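Covering a shared worktable with kraft paper and a tape grid

Forum: Workshop and Studio Furniture > Work Surfaces

gridline_37
Joined February 2023

We have a long shared table and items get left on it at random. I want to cover the top in brown kraft paper and divide it into large rectangles with tape, so each object or group has its own cell. Questions: paper weight, tape type, cell size. The table is wiped down most evenings, so the covering does not need to be permanent.

J_Voros

I have done this on two tables. Heavy kraft, pulled tight, fixed on the underside only. Run the long lines first, full length, then the crosswise ones. If you start crosswise, every small error shows when the long lines go over. Blue tape reads well against brown.
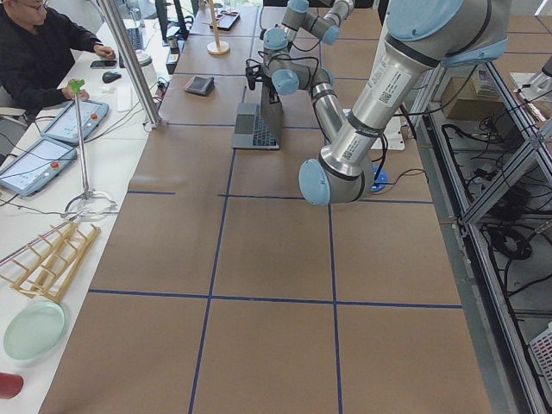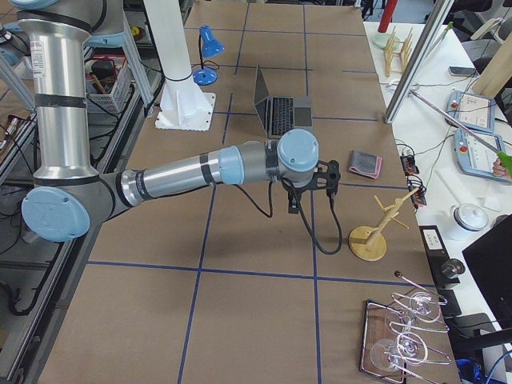
Large cells are the correct choice. A laptop takes up a lot of paper once it is open, and a mug tree needs clearance for the pegs as well as the base. I started with small cells on the first table and pulled them all up within a week.

Jenő Vörös

steinbach_bench

Disagree on paper. It scuffs, it takes up water, and one spilled cup means replacing a full length. Vinyl sheet costs more but lasts. For anything with glassware I would not consider paper at all.

J_Voros

Glasses go on a tray with a holder, and the tray goes on the paper. The paper never touches a rim. As for spills, I keep the roll under the table and change the top when it looks bad. Vinyl curls at the ends and reflects every lamp in the room.

omex_user

Which tape? I used Elent masking tape on kraft and it tore the surface layer when I moved a line.

R. Thiele

Low-tack, and do not press it down with a roller. Gumavon low-tack lifted clean for me after 30 days. After 2 months it did not. If a line has to move, peel it back flat on itself, slowly – pulling upward is what tears the paper.

I would also question the grid itself. A tape line tells people where a cell ends, but it does not tell them what belongs there. Without a label or a list the cloths still end up beside the cups.

Rainer Thiele

gridline_37

Labels are possible. I would prefer them on the table edge, to keep the surface clear. Does the tape catch when you slide a tray across?

J_Voros

Slightly, at the crossings, where it is doubled. Butt the crosswise pieces against the long lines if it bothers you. I overlap them.

steinbach_bench

Still vinyl. But if you go with paper, measure the length twice. A seam in the middle of a cell will lift.

gridline_37

Ordered the heavy kraft and one roll of the low-tack. I will leave the crossings overlapped for now and post the cell dimensions when the long lines are down.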